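Birarance Enclosed Work Table
Item 2562

Table and three-sided enclosure, sold as one unit
Sold by Zemum
Page updated 2 Jul 2021

The Birarance is a work table with a wall at the back and one on each side. The front is open. It is meant for small-item work where you want a plain background and don't want parts going over the edge: phone repair, sorting, product photos, inspection.

The top is matte and very dark, so a screen or a piece of glass doesn't throw as much light back at you. Dust and lint will show on it. Wipe it with a damp cloth and let it dry. Don't use polish, as it leaves shiny patches that can't be taken off.

The back wall is white and the side walls are light gray. All three are edged in black metal. 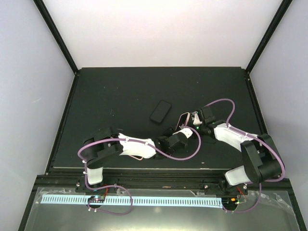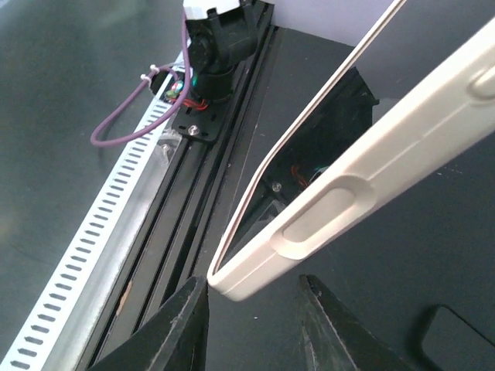

Assembly takes two people. Stand the corner posts first, then hang the back wall, then the sides. Leave the bolts finger-tight until all the panels are in and the corners are square. Ibsa Ayele wrote the assembly sheet, and units shipped before February came with the older version, which has the side walls in the wrong order. Ask us for the new one if that's what you have.

What comes with it
Table top
Back wall and 2 side walls
Corner posts and front rail
Bolts, washers and hex key
4 leveling feet

Not included: lamp, power strip, stool.

Weight limit: 225 lb, spread over the top. Don't stand on the front rail or use it to lift the table. To move it, take the walls off and carry the top level.

Spare panels
Walls can be ordered one at a time. Say which side you need when you order, left or right as seen from the open front. Panels for the Ramer table are a different height and will not fit. Baumgartner clamps fit the front rail if you use the thin pads.

Orders and delivery: Zewditu Tefera
Spare parts and returns: Valter Magalhães

Check the panels for dents before you sign for the delivery. Scratches reported later are treated as wear. Unopened tables can be returned in the original carton, and the buyer pays the freight.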